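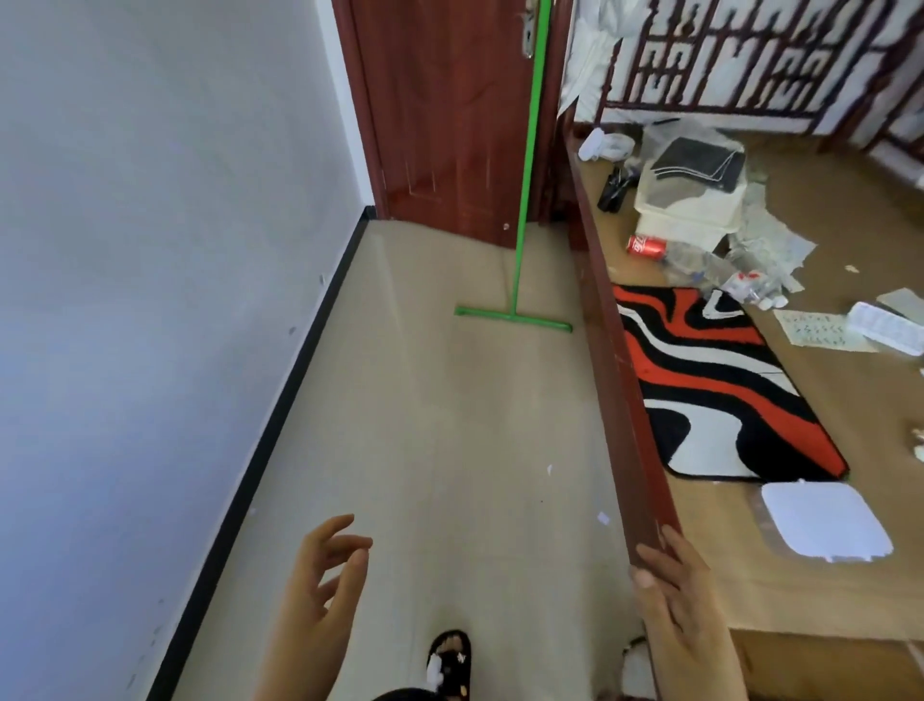
## Fledum stopped dead in the doorway with error 1639, anyone else?

**hadetti_owner_mo**

So the Fledum did fine in the hall and then quit right at the bedroom door. Wheels locked, two beeps, error 1639, and it wouldn't respond to the app at all. I'd asked it to fetch the bottles off the floor in there. Power cycled it and got the same thing. Firmware is whatever came down in January. Any ideas before I call Kimero?

**Kong**

1639 is the drive current limit on mine. It sucked a bit of plastic wrap into the left wheel and the motor pulled too hard. You've got crumpled plastic wrap on the floor in that room, so flip it over and look at the axle.

**hadetti_owner_mo**

Checked both wheels already, should have said. Clean. Spun freely by hand too.

**pelmet88**

Then I'd move the squeegee. Mine treats long thin handles as a person standing there and goes into safety hold. I've seen it do it with a broom, like five times.

**Kong**

Safety hold is a different code though, and it clears by itself when you move the thing. I really don't think it's the squeegee.

**pelmet88**

It clears *sometimes*. Mine sat for 4 minutes once. Costs nothing to try!

**Houshang Abbasi**

I repair these, and I'd say neither. After the January update a lot of them come in with 1639 and the front bumper switch stuck closed — the robot thinks it's pushing on something, so it cuts the drive. Press the bumper on each side and listen for the click. If one side is dead, leave it switched off. Please don't tape the switch open, I had one come in like that and it had run straight into a kid's ankle.

**hadetti_owner_mo**

Right side, no click. Ugh. I moved the squeegee too, for the record, and nothing changed.

**pelmet88**

Fine, fine. I still say they're bad with handles.

**Kong**

Is the switch covered? Mine was out of warranty by a week and Kimero wanted me to buy the whole front assembly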